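Why I Would Publish Every Sale Price

October 3, 2024

When a flat on our street in Pranwood sold in February, it took the rest of us months to learn what it went for. The agent's board said "Sold" and the website said "price on application". By then three more owners had put their own homes on the market, each guessing.

I think agents should have to show the final price next to the asking price, on the same page, within 29 days of completion.
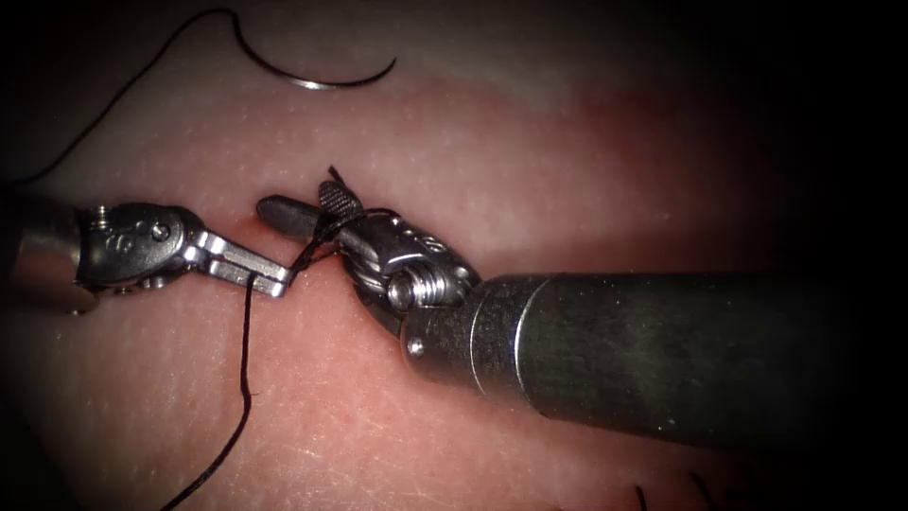
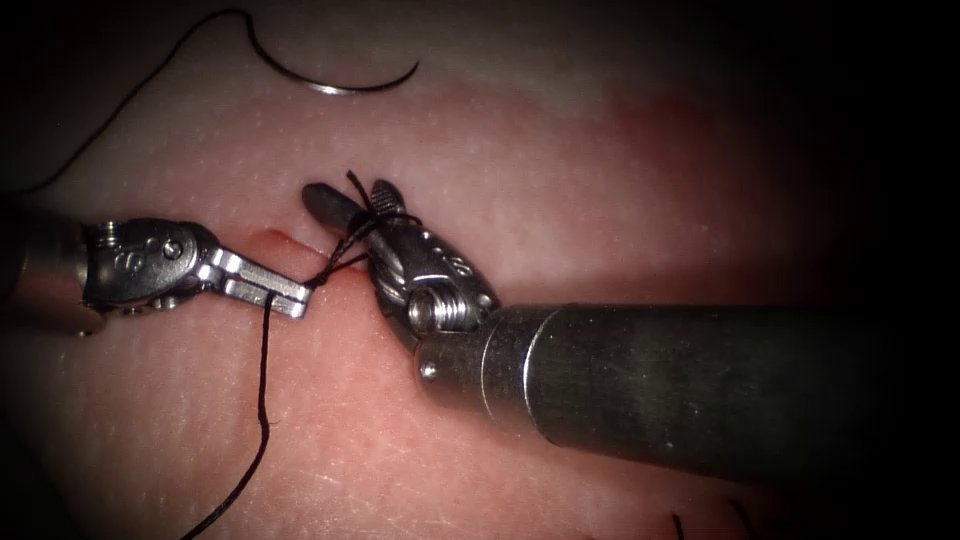
A reader in Starbridge disagrees. Her view, sent in after my last column, is that a sale is a private matter between two households and that "the neighbours can wait for the register like everyone else". She sold last year for well under the asking price and did not want it talked about in the shop.

I understand that, but the figure becomes public in the end. The delay mainly helps the people who already know it, and those are the agents. I went through 186 listings in the two towns this summer. Of those marked as sold, 68 no longer showed any price at all. A buyer looking for a fair comparison had asking prices to go on and very little else.

Asking prices are a poor guide. A house on the Okoth estate was listed at 913 thousand, sat there over the whole winter, and was quietly reduced twice. Anyone who priced their own place from the first listing would have been badly out.

The usual objection is cost. Agents already hold the figure, as their fee is worked out from it, and adding one line to a page is a few minutes' work - less than it takes to write "deceptively spacious".

I would start with new-build developments, where discounts are often hidden in free carpets and paid legal fees. Those should be listed too, with their value.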